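Recording Good Practice Runs for a Two-Arm Cell

Posted December 2, 2022 in Guides

If you have just finished building your first two-arm cell, you are probably itching to start recording, and I don't blame you one bit! But spend an afternoon on the setup first. Most of the bad data I have thrown away over the years (and there has been plenty) was spoiled before either arm moved.

Begin with the task. Write it down in one plain sentence, such as "pick the screwdriver out of the tray and set it on the table." If your sentence has two "ands" in it, split it into two tasks. Your operators will drive the arms more steadily when they know exactly where a run ends, and the model will have an easier time too.

Next, dress the cell. We line ours with printed panels and swap them between batches, so the policy doesn't learn to lean on one plain gray wall. Busy patterns are welcome - flowers, maps, old wallpaper, anything you can get flat and keep flat. Change the table sheet as well, and don't fret if it picks up scuffs along the way. Real benches have them.
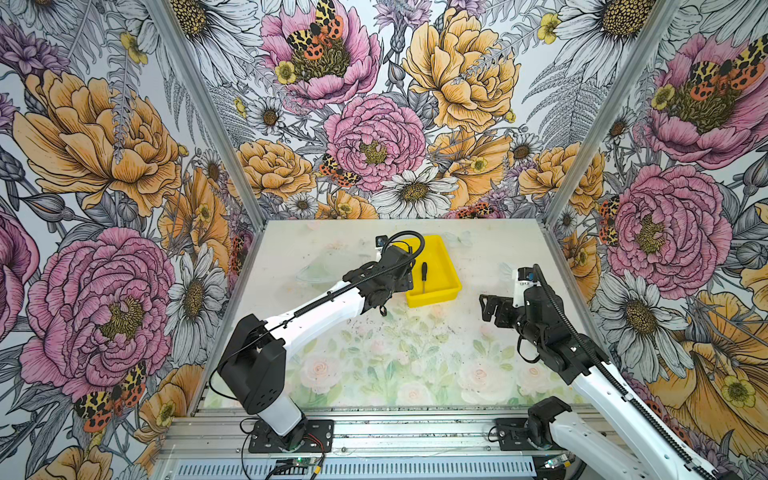
Start every run with both grippers clear of the object and the fingers open. We save a home pose in Pellunell, which is the little recording program we use, and then nudge each arm by hand a bit so that no two starts are quite the same. Move the tray between runs, and turn the tool inside it. Left, right, handle toward you, handle away from you, it all helps.

Check the wrist cameras before you press record. Open both views side by side and make sure you can see the fingertips. Then run each arm through its full reach and watch the cables, particularly where they loop over the wrist. A snagged cable will tug on the arm just enough to ruin a careful grasp.

Now record 20 runs and stop. Play them all back, however dull that sounds, and toss any with a long pause in the middle. Keep the ones where the operator fumbled and recovered, but tag them. Once you're happy, carry on to 200, with a fresh set of wall panels every 36 runs or so that the batches stay easy to sort. Take breaks, too! Tired hands make jerky runs, and I get sloppy after 55 minutes at the controls.

Name your folders by task, panel set and operator, in that order, and copy them off the recording machine before you shut it down for the night.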